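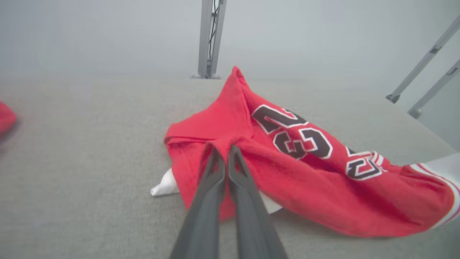
Amos Nguyen-Tran missed the last bus to Mustville, so he walked. It was 5/28/23, the evening of his father's birthday, and the rain had stopped at Skernmont bridge.

In his coat he carried the letter from Lefèvre, the lawyer. The house could be sold, it said, if both brothers signed before July. Amos had read it so many times that the paper had become soft like cloth.

"You will sign?" his brother had asked on the telephone.

"I will come and look first," said Amos.

Now he stood before the green door and could not find the key. He found it at last under the stone where their mother always hid it. Inside, the air smelled of apples. On the kitchen wall there was still the calendar from the Gomunine bakery, and beside it the shelf where his father kept 300 old bus tickets in a tin. He had wanted to reach 1000.

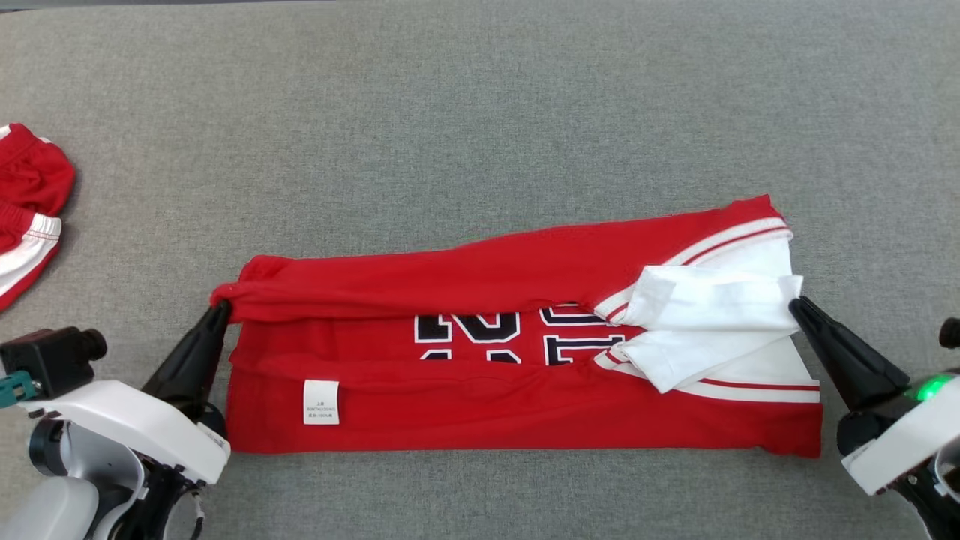 Upstairs, his own room was smaller than he remembered. The bed had no sheets, and the window did not close well. He opened the low drawer, which always stuck, and pulled until it came. His old basketball shirt was inside, red and white, folded long and narrow, with only the lower part of the black number showing under the flap. His father had folded all things in this way, towels also, and letters.

Amos sat down on the bed. He thought about the winter when the two of them drove up to 100 miles for one match, and lost it, and ate soup in the car without speaking. It had been a good day.

The telephone rang in his pocket.

"So?" said his brother. "Have you looked?"

"I am still looking," said Amos, and he went down to see if the stove would light.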